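Handex tidy-up kit - worth it?

zokar_fan
Been trying the Handex kit since October. It's good on the long table, less so on small stuff.
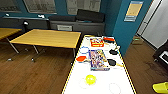 The add-on costs 991 though, and I want it for the sink.

Ga-eun Ha
Too dear! Ours still struggles with cups.
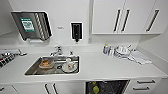
Hipólito Jara
Disagree - mine's fine with cups. Is your room big?

zokar_fan
Pretty long, yes. 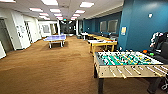 I'd mostly want it putting balls away, and Wendon quoted me 2 weeks.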